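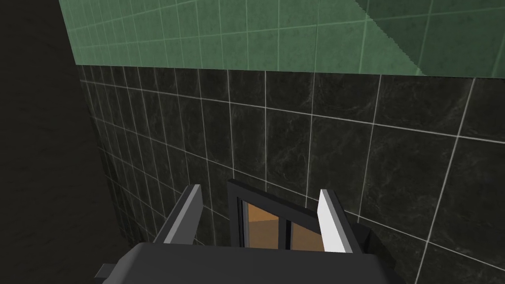
Haren Erdős
Trail warden, Peleo Woods Reserve

August 31, 2024

Dear all,

On the north path I have a different experience than the one below. I walked it twice this month and met deer both times, always before the first dogs come.

> Is the north path at Peleo still worth a visit?
> We walked 3 miles and saw only crows.

The reserve has 25 hectares of old hornbeam, and the deer stay mostly on the Drirnora side – you need to leave the gravel at post 17 and go slowly. Please keep dogs on the leash there. In October the lower gate will be closed for tree work, so use the upper one.

With kind regards,
Haren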